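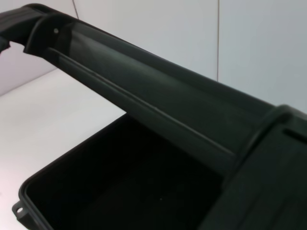
*Black molded plastic on a white tabletop.*

**1/** The Fernovgate Sailing Association has updated its guidance for windsurfers launching at Pallov Beach. Members should read the full thread before December.

**2/** Pallov works best in a steady southwest wind of 12 to 19 knots. Above that, the shore break becomes heavy and the inside current runs hard toward Morris Point.

**3/** Launching is permitted north of the boat ramp only. Riders must stay 50 yards clear of the swimming area at all times.
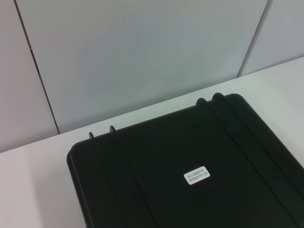
By the Fernovgate Sailing Association | Water Safety Office

**4/** At low tide, the reef off the point is exposed. Short fins are advised. Riders who lose gear near the rocks should leave it and return to the beach.

**5/** When Pallov is closed, Drarncombe Bay is the recommended alternative. The water is flatter there and the beach is sandy throughout. Parking is limited to 592 spaces, shared with the ferry.

**6/** Wind readings for both beaches are posted at the clubhouse each morning. Questions about launch permits may be sent to the office by direct message.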